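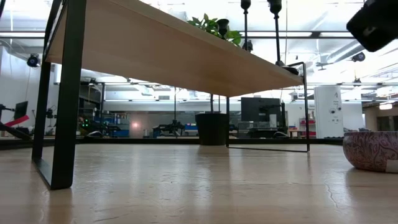

Ticket 44: Right arm stops short of the candlesticks
Project: Prillham
Opened by: Leandro Collado
Assigned to: Azlan Gunawan
Status: Open — again

Problem
Arm homes fine, heads for the riser, then quits with a following error before the gripper gets to the right-hand candlestick. Left arm does the same move without complaint and is being smug about it.

Log
Sat 2:10 Power cycled. Same error, now with a fresh timestamp.
Sat 2:25 Dropped speed limit from 3000 to 40. Arm now fails very slowly.
Sat 2:50 Swapped the elbow cable for the spare from the Stollside bin. No change. Spare is labeled "bad?" in my handwriting.
Sat 3:15 Azlan asked if the riser is in the collision map. It is, from May, when it stood on the other side of the plant.
Sat 3:40 Moved riser in the map. Arm gets farther, then stops over the bowl.

Next
Azlan to add the bowl to the map and check the elbow encoder. Please leave the riser where it is until then — this means me.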